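Chapter 2
Getting to Know Your Counter

Before we cook a thing together, I'd like you to stand in your kitchen for a minute and simply look at the counter. It's where nearly all of your work will happen, and most of us never give it a thought until we run out of room!

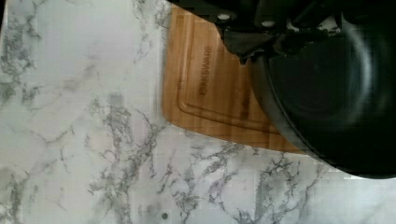 The Board Comes First

Choose the spot for your cutting board, then let everything else find its place afterward. I like a bamboo board with a groove running around it, the kind that catches the juice from a ripe tomato

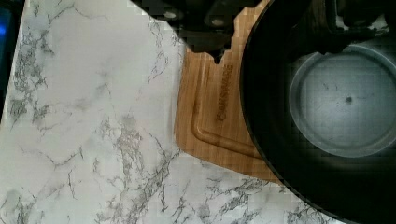 or a roast that has been resting under foil, and I like it close enough to the stove that I can carry chopped onions over without a trail behind me. The toaster can live nearby (mine always has), as long as you still have elbow room.

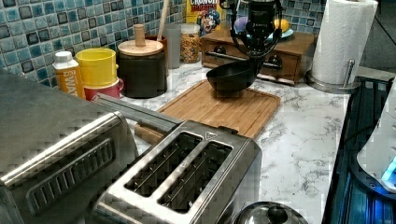 Effie Lennox
Home Cooking Instructor, Doststead

My Thursday students usually start by moving just 2 things, and by August they've rearranged the whole kitchen.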